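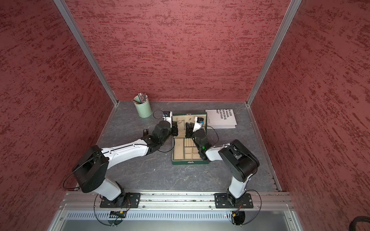

Gripper makers love a round number, and Skero has chosen 300. That is how many household objects its new parallel fingers are said to handle, and it is printed on the carton they come in. I went to the Plasstead workshop in Pomorville to see how they got on with a necklace.

The workshop has been comparing the Skero set with the older Cuautle fingers it has used since the spring. Both sets went through 131 attempts on small, awkward things: chains, pens, clasps. The Cuautle fingers managed a clean hold in 52 of them. Skero did better, though by less than the carton had led me to expect, and the bench team would not give me a figure until they had repeated the pens.

Jewellery is a fair test. A chain bunches up and slides, and it gives a camera nothing flat to look at. A box lid with hooks and a frilled pocket gives the fingers plenty to snag on.
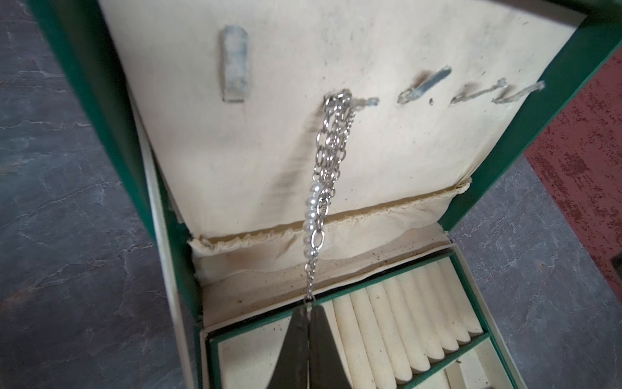

Dark fingertips closed on the thin lower end of the chain, seen from the wrist.

Narrow tips clearly help here. What they do for a mug or a tin is another matter, and I saw neither tried. Nor am I convinced that 2 arms are always better than one — the second spent much of my visit waiting its turn.

Then there is the price. Skero sells the fingers only with its own controller, and Plasstead already has a cupboard full of controllers. The team will decide in October whether to keep the set. The pens come first.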